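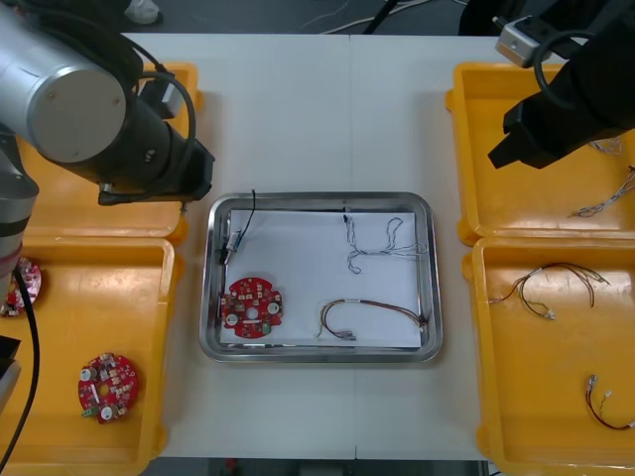

Posted by plerkness_bench in Robots & Automation – September – 71 views

Ferton two-arm sorting kit – worth it for mixed small parts?

Shop does repair kits. Round red boards, little wire harnesses, solenoids, all of it comes back jumbled and somebody has to sort it by hand before it goes on the shelf. I'm looking at the Ferton kit. Two arms, four yellow bins, steel tray in the middle, you bring the table. Quote I got is for the kit plus 5 hours of remote setup through Onavcombe. Extra hours billed after that.

Boards don't worry me much, they're stiff and all one shape. It's the wire. Harnesses with connectors on both ends, the twisted gray and white stuff that tangles if you look at it wrong. Has anyone run this on real parts and not the demo blocks? Also do you need special grippers or do the stock ones do it. Need to answer the sales guy soon.

karamanlidis_repair
Have had it since spring. Short version – boards fine, solenoids fine once you teach it to grab the body and not the leads, harnesses so-so.

Longer version. Put plain white paper in the tray. Bare steel is shiny and ours kept going for reflections, paper mostly fixed that, change it when it gets grubby. Dont dump a full handful in. A few parts at a time with gaps between them.
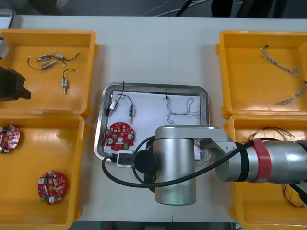

The twisted wire is the slow one. Two harnesses hooked together go over as one lump and you have to pull them apart later. We ended up with a rule that anything tangled gets shaken out by a person first, takes a few seconds. One log I kept, 1176 picks, 71 were redone by hand and nearly all of those were wire. Stock grippers the whole time. Bought the soft finger tips, put them back in the drawer.

Tie your arm cables back too. Ours caught the rim of the tray twice before I got around to it.

The 5 hours goes fast. Have your parts sorted and your table bolted down before you call or you'll burn two of them on that.

gus_bin_4
too expensive for what it is imo. hire a kid

onav_user1000
Agree with most of the long answer but ask which software version you're getting. The older one treats every bin as the same depth and drops parts from too high, solenoids bounce right out. Newer one lets you set each bin seperately. Onavcombe did ours over the phone, no charge, but I had to ask.

Also measure your table. Ours was two panels and the seam wasn't level, had to shim one side and redo the calibration.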